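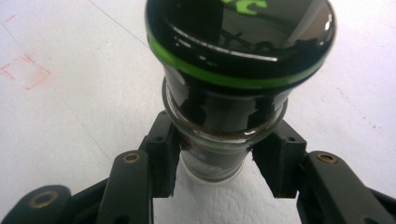
Black cap with green band on a clear glass container; brown residue at the neck.

October
By Ihor Semeniuk, Brerkwood Household Advice Office

Care of Glass Containers for Powders and Dry Goods

Powders and fine grounds tend to gather where the cap meets the glass. A thin brown ring at the neck is common and should be removed before the container is refilled.

Take off the cap over a sink or a sheet of paper and tap it lightly. Brush the neck with a dry pastry brush or a clean, soft toothbrush. Water should be applied only after the loose grains have been removed, as many powders turn to paste when damp and become harder to lift.

Where the container is empty, wash the glass in warm water with a little dish soap. Hardened residue may be soaked for 2 hours and wiped with a soft cloth. Glossy caps scratch easily, and scouring pads are not recommended for them. Wash the cap by hand and clean the inner edge with a cotton swab.

Glass and cap must be fully dry before refilling. Residents are advised to leave both parts upside down on a rack overnight. A paper funnel will keep the neck clean during filling. Wipe the rim once more before closing.

Containers should be stored away from the stove and labeled with the contents and the month of filling.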